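Glue trial, second week
2018-05-08, back bench, Bendstead

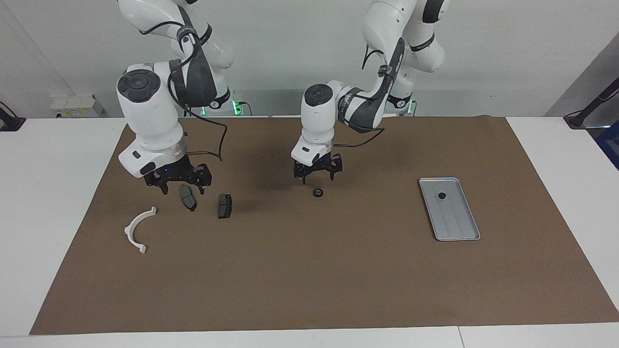
Where things stand

Opened the last of the Ridik hide glue and the first bag of the Naltus. The Naltus sheet claims the same strength, longer open time and "no noticeable odor." I noticed the odor. So did Asuka, from the stairs.

Soaked both overnight in cold water, same jar size, same lid. Ridik had swelled into soft even beads by morning. Naltus had a hard layer at the bottom I had to break up with a stick, and I'm not convinced it ever took up water properly. Gangadharan thinks I put the granules in before the water. I did. I did it with the Ridik too.

Joints

Plain butt joints, maple to maple, end grain sized first with thin glue. Clamped overnight, then left a full week before loading. Hung the bucket off the free end and poured in sand until something gave, then weighed the sand on the kitchen scale.

Ridik, best joint: 880 g
Ridik, worst: 559 g
Naltus, best: 478 g

I don't trust the 880. The bucket handle had slid in toward the joint by the time I looked, so the lever was shorter than it should have been. Leaving it in with a question mark. The 559 was a clean pull and the break ran partly through wood, so I'd call that the real Ridik number until somebody shows me otherwise.

The Naltus breaks were all in the glue line. Shiny on both faces, hardly a fiber lifted. That looks like glue that gelled before the clamps went on, which makes the longer open time hard to believe. I timed it on a scrap afterward: skin on the surface at almost 4 minutes, room on the cool side. The sheet says to expect more than that but doesn't say at what room temperature, so it's no use to me.

Argument with G.

Gangadharan's position is that the pot was too cool when I used the Naltus. Possible. The thermometer is the old one that sticks, and I've never checked it against boiling water. He'd also like us to try the urea trick to slow the gel. I've heard people swear by urea and I've heard the same people swear by garlic. Will try it, one batch, measured, and with plain joints glued up the same day next to it. If there's no plain batch alongside I don't want to hear the result.

Asuka asks why we're changing glue at all. Price, mostly. The Tautahi chairs need a lot of it and Ridik went up again. She points out that redoing one loose rung eats the saving for the whole set. Can't argue.

To do

Check thermometer in boiling water.
Tape the bucket handle in place. Mark the beam.
Re-soak Naltus, water first, stir twice.
Repeat joints from both bags, same board, same afternoon.
Cut the urea batch small, label the jar this time.
Order enough Ridik to get the chairs through July whatever happens.
Ask Naltus what room temperature their open time was measured at. Not holding my breath.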